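The Linlow Household Pages
Small bins, big difference: getting rubbish, smells and floors under control

I've become a proper enthusiast for bins. I know how that sounds! But after a February spent sorting out every room in our terrace, I'm convinced that the quickest way to a tidier house is to look at where the rubbish goes, how it gets out again and what the floor looks like underneath. Nearly everything on this page costs pennies, and most of it uses things you've already got in the cupboard under the sink.

Start with where you drop things

Before you buy anything, spend two days noticing where bits of rubbish pile up. In our house it was the arm of the sofa (sweet wrappers), the bathroom windowsill (cotton wool, empty tubes) and the end of the kitchen worktop nearest the back door, where post comes to die. Every one of those spots now has a small bin within arm's reach, and the piles have vanished. I couldn't believe how fast it worked.

A bin with a lid is a lovely thing in a kitchen and a nuisance nearly everywhere else. If you have to bend down and lift something to throw away a tissue, the tissue stays on the desk. Go open-topped in bedrooms, studies and hallways, and keep the pedal bin for food.

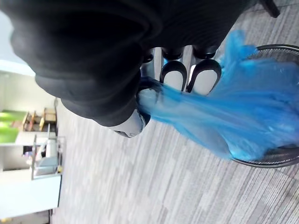
Lining is the bit people skip, and it makes such a difference to how long a bin lasts. Banana skins and teabags will find their way into a paper bin sooner or later, and then you've got brown drips to scrub out. With a round wire-mesh basket a liner matters twice over, as anything runny goes straight through the holes and on to the floor. A thin blue bag does the job beautifully: push it well down inside first, then let plenty drape over the rim so it can't slither to the bottom the first time something heavy lands in it. If yours still slips, tie a knot in the slack at one side until the top is snug, or run a wide elastic band round the outside just under the rim. I keep the bands from bunches of spring onions for exactly this.

Getting the size right

Bag sizes drove me mad until I took a tape measure to them. Measure right round the top of the bin with a soft tape, then halve that number. The bag, laid flat, needs to be a little wider than your answer. Then check the depth, and add a good hand's width for folding over. My study basket measures 100 cm round, so I want bags that are a bit over 50 cm across when flat. I wrote the sizes inside the cupboard door in pencil and haven't bought the wrong roll since.

Thick bags for the kitchen, thin ones for dry rubbish. There's no sense in using a heavy sack for pencil shavings!

Trapped air

You know when you put a new bag in and it puffs up like a balloon and won't go down? Slide your hand down between the bag and the side of the bin, and press outwards as you bring it back up. The air comes with it. In a solid plastic bin you can also drill a small hole near the top, just below where the bag folds over, and the problem never comes back. (High up, please, so that nothing can leak out of it.)

A crinkly new bag that refuses to open is easier if you rub the top edge between damp fingers. I touch the kitchen sponge first. Works every time.
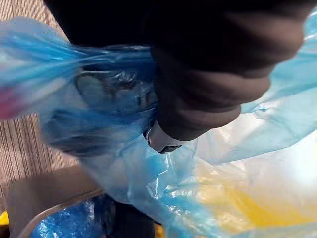
Smells, and what to do about them

Bicarbonate of soda is still the champion. Sprinkle 2 tablespoons in the bottom of the bin, under the bag, and change it when you wash the bin out. A folded sheet of newspaper on top of the bicarb catches drips and can go straight out with the rubbish.

For a kitchen bin that has really turned, take it outside, fill the bottom with hot water and a good squirt of washing-up liquid, and leave it while you have a cup of tea. Scrub with an old dish brush, rinse, and stand it upside down but propped up on one side so the air can get in. Don't put a bag back in until it's bone dry. I've rushed this and regretted it.

Fish skins, prawn shells and chicken bones go in a tub in our freezer until the night before collection. My mother thought this was revolting for years and now she does it too.

Cleaning a mesh basket

Mesh looks smart but it does gather fluff. The soft brush on a vacuum cleaner gets most of it off, inside and out. For the sticky remains, use an old toothbrush and warm soapy water, working in little circles, then dry the basket thoroughly with a towel so the metal doesn't rust at the joins. A hairdryer on cool is brilliant for the seam round the base.

The roll trick

Keep the spare roll of bags at the bottom of the bin, underneath the bag in use. Full one out, new one already waiting. In an open mesh basket where a roll would show, fold three spares flat and tuck them under a circle of card cut to fit the base. It hides them and gives the bin a solid bottom as well.

Now, the floor

Move the bin and look underneath. Go on! Ours had left a ring that took some shifting. On vinyl or laminate, a paste of bicarb and a few drops of water, left for a few minutes and wiped away with a damp cloth, lifts most marks without scratching. Try a hidden corner first. Felt pads on the base of a metal bin will stop it happening again.

Plank-patterned floors are very forgiving of dust, especially the streaky greys, so it's easy to let them go longer than you should. Sweep along the length of the planks and finish at the door. Then mop with a cloth that's wrung out hard, because standing water is what makes the edges lift.
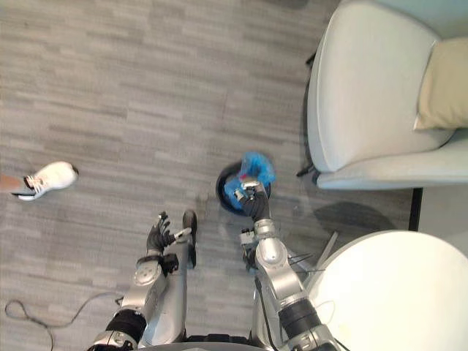 Grey plank-pattern flooring in light and medium streaks.

One more for pale scuffs left by shoes: a clean tennis ball, rubbed firmly over the mark. Cut a cross in the ball, push it on to the end of a broom handle and you needn't kneel down at all.

Page last updated 24th March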